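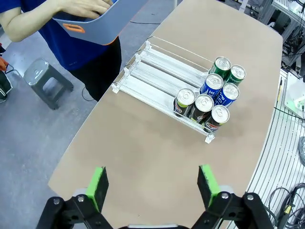
Homdale Neighborhood Association
Minutes of the Regular Meeting

The meeting was called to order at 7 p.m. in the library meeting room. A quorum was present. Minutes of the previous meeting were approved with one correction: the cost of the replacement street sign at Kullard Lane should read $141.

Drainage on Kullard Lane
The county has looked at the storm drain at the low end of the street. The grate is sound but the pipe under it is partly blocked with roots. The county will clear the pipe and has given no start date. Residents on the odd-numbered side asked whether the ditch could be regraded at the same time. The secretary will write to the county and ask. One resident said the same question was sent in January and got no answer, and asked that this letter go by certified mail. Agreed.

Parking at the Pond
Complaints continue about cars left on the grass by people fishing. A motion was made to place two posts at the end of the gravel. Discussion followed on whether posts would stop the mower from getting in. The motion was amended to make one post removable, with the key kept in the shed, and carried. Spending is not to exceed $200.

Summer Picnic
The picnic will be held at the pond as usual. Skidine has agreed to rent us the tent at last year's price. Each household is asked to bring a side dish or dessert and its own chairs. The grill needs a new regulator before it is used again. Cold drinks will be bought from general funds. A request for live music was discussed and dropped for lack of a power hookup. 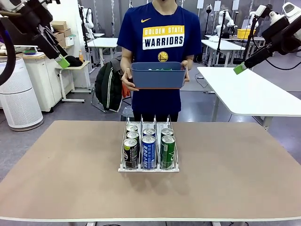
HOMDALE, July 1, 2013

Continued Session

The chair reopened the meeting to finish the items held over.

Siriwan Court Streetlight
The light at the corner of Siriwan Court is still out. The power company says the pole is not on its list. A resident has found the original plat, which shows the pole inside the utility easement. A copy will be sent to the company with a second request.

Dues
Letters went to the 14 households that have not paid for the year. A motion to add a late fee was tabled until the bylaws can be checked. Members who pay by check are reminded to put the lot number on the memo line.

Newsletter
The next issue will go out after the picnic. The printer's minimum order is now 200 copies, more than we need, and extras will be left at the library desk. Items should be sent to the secretary by email if possible. Handwritten notices will still be accepted.

New Business
A resident on the north loop asked for permission to take down a dead ash tree that stands partly on common ground. Approved, provided the stump is ground out and the area seeded. The resident will pay for the work.

The barking dog complaint was referred to animal control.

There being no further business, the meeting adjourned at 8:35 p.m.

Respectfully submitted,
Secretary, Homdale Neighborhood Association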